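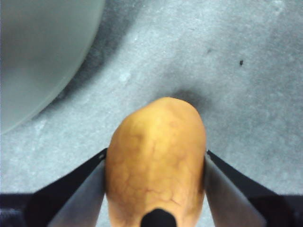 Figure 10.1 A potato with netted skin. The fine cracks divide the surface into irregular patches.

CHAPTER 10
Root Vegetables and Tubers: Selection, Storage and Preparation

The potato is among the first vegetables that an apprentice cook is asked to handle in quantity, and it remains in use at every station of a commercial kitchen. It is boiled, steamed, roasted, fried, mashed and baked, and it thickens soups that carry no other starch. This chapter considers the potato before it reaches the stove: how it is judged on delivery, where it is kept, and how it is washed, peeled and cut.

Botanically, the potato is a tuber, a swollen underground stem in which the plant stores starch. The "eyes" are buds, and a potato left in warmth will sprout from them. Carrots, parsnips and beetroot are true roots and are treated separately in Section 10.4.

Skin is the first feature to be examined. Some varieties are smooth and thin-skinned, while others develop a netted or russeted surface of the kind shown in Figure 10.1. Netting is a normal characteristic of many varieties and is not in itself a fault. It should be distinguished from common scab, which forms raised or pitted corky patches, and from growth cracks, which run into the flesh and trap soil. Green colouring calls for greater caution. It indicates exposure to light and may be accompanied by elevated levels of glycoalkaloids, which cooking does not reliably remove. Badly greened potatoes are to be discarded.

Texture after cooking depends largely on dry matter. Floury potatoes break down readily and suit mashing and baking; waxy potatoes hold their shape and are preferred for salads and braises. Colour and skin type are an imperfect guide to either group, and a trial boil of 2 potatoes from each new sack is recommended.

Case study: the Gurnstead kitchen

Zerrin Bilgin manages the training kitchen at Gurnstead, where deliveries arrive each Tuesday. Her storeroom records are used throughout this chapter, beginning with Table 10.1, and were prepared for publication by Sinan Kurtuluş.

Key terms

tuber, eye, russeting, common scab, greening, dry matter, floury, waxy

Before you begin

Review the knife grips introduced in Chapter 2. Learners will require a vegetable brush, a peeler, a paring knife and a colander for the first practical activity.

Print this page | E-mail this page
Contact Plendico Education | Copyright Plendico. All rights reserved. | Back to top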